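People keep asking me whether the machines are ready to do the chores yet, so here's a little thread from someone who has spent far too much of March thinking about putting things away. Kettle on, it rambles a bit. 1/

My measure is the end-of-day tidy at the Dranham workshop. Tape back on its peg, screws in their trays, bench wiped. It takes me 5 minutes and I grumble through every one of them. If an arm could do just that, I'd be its friend for life. 2/

Tape is my favourite test, because it sounds so easy! A roll is light, it's round and it doesn't mind being dropped. But do you pinch it from outside, or put one finger down the hole and squeeze the wall? You and I choose without thinking. An arm has to be shown, again and again. 3/

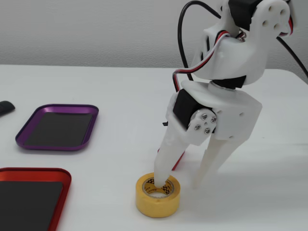 One finger in the roll, the other still wide. Purple tray and red tray waiting on the left.

Tươi Ngô, who is far more patient than me, kept a tally for our Ellery write-up: 435 tries at putting small things where they belong. She says the misses taught her more than the tidy ones, and having read her notes (all of them, over two pots of tea) I believe her. 4/

Where it goes wrong is seldom the lifting. It's the letting go — a roll set down half on the lip of a tray, or nudged along by the finger that was meant to be leaving. My nephew had the same trouble with stacking cups, bless him. 5/

So, can they do the chores? One chore, on a clear table, with someone kind standing by, I'd say very nearly. A whole kitchen after Sunday lunch, no, and I wouldn't hand over my good glasses. Javiera Villalba thinks I'm being gloomy and has bet me a cake. Lemon, please, Javiera. 6/6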